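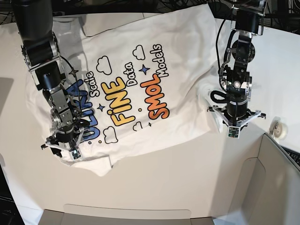
Laundry thread, by popular demand (Lacey Sugden asked once, in June).

1/ A white tee is the hardest thing in the basket to fold. Jeans hold a line. Towels want to be rectangles. A tee just lies there on the diagonal and sulks.

2/ Doubly so with a slogan on the front. ULTRA Scale FiNE Data SMOL Models, in about every colour the printer had, plus clouds. Lovely shirt. Reads sideways unless you turn it or your head.

3/ My method: spread it print up, smooth from the middle out, THEN flip. Skip the smoothing and you've filed the wrinkles for later.

4/ The bunched-up bit at the side always wins. Pull it flat and the hem goes wavy. Fix the hem and the bunch is back. I give it two goes, then fold the evidence inward.

5/ Hamisi Kioko says wash printed tees inside out, cold, and never iron the letters. He's right, and I've got a grey cloud on my favourite one to prove it.

Socks tomorrow. Bring your odd ones.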